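Ticket: Gripper kit order for the laundry folding work, second round
Queue: Equipment requests
Opened by: Anwara Roy
Assigned to: Nimal Samarakoon
Status: Open, waiting on quote
Priority: Normal

Anwara Roy, 9:10 am
We need to settle what we are buying before the August budget closes. The current plan says three more pairs of hand-held grippers from Goltari, plus spares. I put that in the sheet back in spring and the number has been copied forward without anyone checking it. Since then we have had two problems: fingertip pads wear out faster than planned, and people are waiting on each other for a working pair. I don't know if the second problem is caused by the first. If it is, we may need more pads and fewer grippers.

Can someone look at this before I send anything to Seija for approval?

Nimal Samarakoon, 9:42 am
I can take it. What do we have on the pad usage? The parts shelf log stops partway down a page.

Anwara Roy, 9:55 am
The log is not complete. Alistair kept his own list for the bedroom tasks. The kitchen side never kept one. The only solid figure I have is 1,317 finished folding runs on the original pads before the first set was pulled. That was mostly towels and T-shirts, so I would not plan on it for heavier clothes.

Nimal Samarakoon, 10:20 am
OK. Checked the supplier side in the meantime. Goltari sells the pads only as part of a "tip set," which includes the pad, the pin and the small bracket. We never replace the bracket. Gonari lists pads on their own, and says they fit the same jaw, but the minimum order is 40. Delivery from either one is the same.

I have not tried the Gonari pads. Before we commit to 40 of anything I would like a sample.

Alistair Mackay, 11:05 am
Adding my notes from the bedroom tasks. My list has pads changed for three reasons: worn smooth, split at the base, and "slipping," which was my word for anything the operator complained about. Looking back, most of the slipping entries are from the knitwear week. Some of those pads went back on later and worked fine on cotton. So the real wear count is lower than my list makes it look.

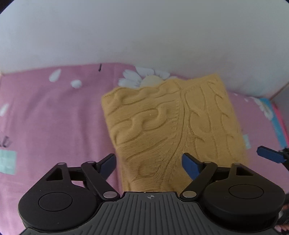 The pad count is where the budget went wrong, and I think it should be split by type of clothing. Towels and T-shirts are one group. Knitwear is another. Something like the mustard cable-knit sweater, already folded into a bundle with those thick braids on one panel, is a different job for a fingertip than a flat shirt. The dark blue pads have to close on a raised pattern, and a folded edge on a sweater is several layers deep. When an operator misses the edge they squeeze harder and try again. I would budget the knitwear pads at twice the rate of the others until we have a proper log. It may be too high, but we can carry over what we don't use.

Thảo Thái, 11:30 am
I run the afternoon sessions, so a few things from that side.

The waiting is mostly not about pads. We have enough pairs for the people on shift. What happens is that one half of a pair goes out for a stiff joint and the other half sits in the drawer, because the pairs are labeled as pairs and nobody wants to mix them. If we could swap a left for a left we would lose much less time.

Also the joint pins. I clean and check them at the end of the day and twice now I have found one working its way out. There are no spare pins on the shelf at all. I borrowed one from a dead unit.

Nimal Samarakoon, 11:48 am
Is there a technical reason we can't mix halves? I thought the calibration was stored per gripper.

Thảo Thái, 11:52 am
It is stored per gripper now. It was per pair before the Skundeo update. The labels are from before.

Nimal Samarakoon, 1:15 pm
Tested it. Took the left from pair 2 and the right from pair 5, ran the check in Skundeo, did a short session with a hoodie and a pillowcase. Both came up with their own calibration and the recording opened normally. No warnings. I will repeat it tomorrow with a different mix before I call it settled.

If that holds, I suggest this for the order:

Grippers: one pair, down from three
Tip sets from Goltari: none for now
Pads from Gonari: 40, after the sample passes
Joint pins: one bag, whichever supplier will sell them loose
Labels: print new ones, one per gripper

Anwara Roy, 1:40 pm
That is a much smaller order. I'm fine with it, but I want to keep some room. If we cut to one pair and two units fail in the same month we are stuck until the next budget.

Seija Aaltonen, 2:25 pm
I have read the thread. I can approve the reduced order and hold 1,000 from the original line as a repair reserve. It has to be spent on repair or replacement of these grippers. It can't move to bedding, storage bins or anything else. Please write that on the request so I don't have to explain it twice.

One question. Is Wallin still quoting for repairs? Their last price for a jaw rebuild was reasonable and I would rather rebuild than replace where we can.

Nimal Samarakoon, 2:50 pm
Asked Wallin. They will still do jaw rebuilds but want the units sent in together — they don't want them one at a time. I have two stiff ones and the one Thảo took the pin from. I'll pack those and ask for a price on all three.

Gonari is sending sample pads at no charge. Alistair, can you put them on for the knitwear and keep a log with the item type next to each change? Please write "worn" or "split" and leave "slipping" as a separate column.

Alistair Mackay, 3:05 pm
Yes. I'll start with the sweaters and do the cotton after. New sheet is on the shared drive, kitchen side should use it too.

Anwara Roy, 3:12 pm
Request updated with the reserve wording. Leaving this ticket open until the Wallin price and the sample results are in. Thảo, please take the old pair labels off when the new ones are printed.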